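**1/**
Juvard, the arm I am building on a bench at the Zistham workshop, has reached the stage where the wrist is in a box, the forearm is in a different box, and I'm told I'm "nearly there." So the evenings go to the simulator, where it has a much nicer apartment than I do.

**2/**
Tonight's job: get the gripper to the coffee table and pick up one red object. Approach only in this one, no contact yet. I spent 14 minutes admiring the sofa.

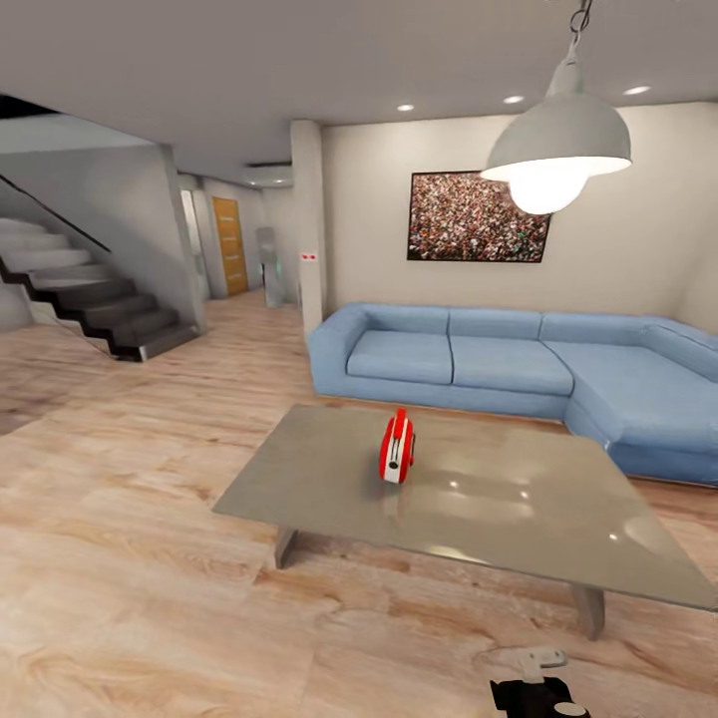
**3/**
Real-world update, August edition. The shoulder bracket from Baláž arrived with 9 holes. My drawing has 16. I've checked the drawing twice in the hope that it would come around to their point of view.

**4/**
Back in software. The approach planner is fine as long as the target is somewhere the arm can reach, so I've moved the target. If you call this cheating, please come and tune it yourself. I'll make coffee.

**5/**
Contact! Run 3341, fingertip on the top side, the thing tilted over at an angle I did not ask for. I'm counting it. The lab notebook says "grasp, diagonal," like it was a setting.

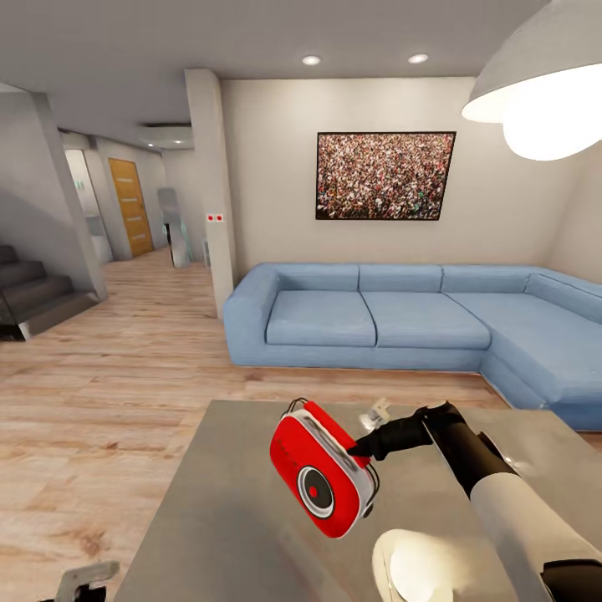 *Render: Vesela Georgiou, Juvard build log*

**6/**
Next is wrist roll. I want it held level before I let the real gripper near anything with a power cord. The Atitz driver boards are flashed, and one of them answers when spoken to. The other is thinking about it.

**7/**
To the person asking when it'll do dishes: it can't do a bracket. Shared bench is mine until 9 tomorrow, so if anyone at Zistham has the good drill, I need seven holes and some privacy.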